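Sorting snack bars into open trays: one bin per flavor or one bin per date?
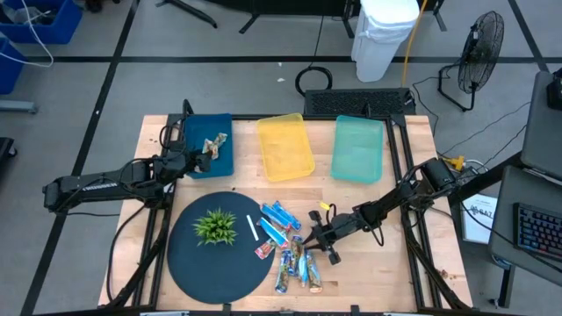

Posted by dokport_pantry, 7:49 am, Break Room Storage board

Setting up a snack station on a butcher-block top. Three shallow open trays in a row along the back: dark blue, translucent yellow, translucent teal. Bars are still mostly in a pile next to the round black mat. My plan is blue wrappers to the blue tray, red and white to the yellow, teal kept for overflow. Objections before I print labels?

kakakhel60
Color matching works until the supplier changes the wrapper. Ours changed in September and the labels were wrong within a month. Sort by date. Oldest stock in the left tray, refill from the right.

dokport_pantry
Date sorting needs someone to read the print on every bar. The type is tiny. I restock before 8 am and would like it done in five minutes.

Prurkimbridge
Disagree with kakakhel60. Date sorting is for cases in the back room. At the counter the turnover is too fast for it to matter. We go through over 2000 bars a year at the Sivton office and have thrown out very few.

One note on the trays. Shallow bins with rounded corners waste space if the bars lie flat. Stand them on the long edge, seam down, and they stay put once the row is full.

kakakhel60
They stay put until the row is half empty. Then they fall over and you have a pile again, same as on the table now.

Prurkimbridge
Put a divider in. Stiff card, cut to the inside width of the tray.

shelf1809
I would move the mat and the plant. Spiky leaves that close to where people reach will get knocked, even if it is artificial. The mat takes up a lot of the front left, and one of the blue bars is already lapping over its edge.

dokport_pantry
The mat stays, mugs go on it. The plant can move. Going with wrapper color for now, card dividers in the blue tray only. Label size is still open if anyone has a template.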